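This site uses cookies to remember your settings. Accept all | Manage

Kistik fingers vs the stock ones -- worth it?

brurness_bench
Westar want 60 quid a pair for the Kistik fingers and claim they grip anything up to a cup. I've heard that before. Has anyone run them on two arms, with soft stuff as well as hard?

latuheru_i
Got them on both arms in a black booth. Cup, tray, a red thing, a little yellow and white one. Long white fingers, parallel grippers, nothing clever. 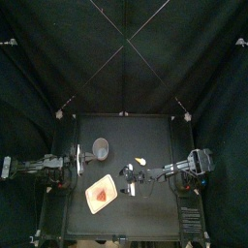
Do longer fingers need a lower grip force?
Usually a lower setting, as they flex more at the tip and squash soft items before you notice.

hrytsenko_fan
Don't agree. I left force alone for 207 picks and dropped 11, same as stock. The flex is oversold.

brurness_bench
207 picks of what, though? If it was all blocks that tells me very little about a thin plastic cup.

hrytsenko_fan
Blocks and a sponge. Fair enough. I still wouldn't pay 60 for them.

latuheru_i
I'd try the cup before deciding. My worry is wear -- Westar say 3000 cycles and won't say at what load. I've asked twice.

brurness_bench
Then I'll stick with stock until they answer. Post your drop count if you get one, Ikhsan.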